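Setting Up Your Fudska Label Printer, Part 2: Loading the Roll

Last updated: February

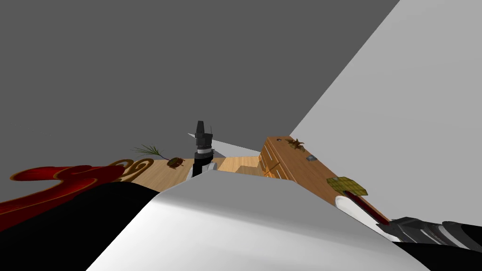
Okay, so by now you've got the printer out of its box and the power light is on. I run four of these at our shop in Rivwood and I've loaded more rolls than I care to think about, so I'll walk you through it the way I do it (the leaflet is fine, but it skips step 3!).

1. Press both side tabs and lift the lid until it clicks.

2. Drop the roll in with the labels facing up. I buy the Grastedar rolls, 692 labels each, and they fit without the spacer. Eide rolls are narrower, so leave the spacer in for those.

3. Pull out a hand's length of backing paper and feed it under the gray bar. Under, please! I went over it the first time and got blank labels all afternoon.

4. Slide the guides in until they just touch the paper, then close the lid on both sides.

5. Hold FEED for a few seconds. It spits out two or three labels while it measures the gap, and then it stops by itself.

Note: If the screen shows 119, the lid isn't shut. If it shows 513, it can't find the gap, so go back to step 3 and try again.

CAUTION: The print head gets hot after a long run. Give it ten minutes before you clean it, and don't scrape stuck labels off with a knife. A cotton swab and a little rubbing alcohol will do.

Next up is hooking it to your computer, and you'll want the cable for that.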